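How to run a cloth-folding demo with hand-held grippers

Set up in a living room if you can. Visitors follow the work better at a table they might own. Clear a space wide enough for one garment laid flat, and put the rest of the laundry to one side. Start with a large piece and lift it by a corner with one gripper while the other pinches the lower end.

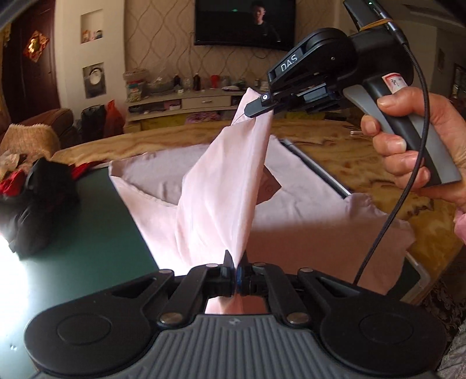 Floresport, May

Keep the cloth stretched between the two grippers for a moment so people at the back can see both grips. Then lower it — slowly — and let go with the bottom gripper first. At the Kestine open day we had 93 folds on the list and allowed some 90 seconds for each.

White cloth comes next. Close the fingers on a small pinch of fabric and check the grip before you move. If you take too much, open up and try again.
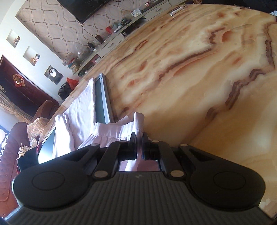
Gripper fingers on a folded piece of white fabric.

Let visitors try last. Give them the Drusano practice sheet and one gripper, then add the second when they ask for it.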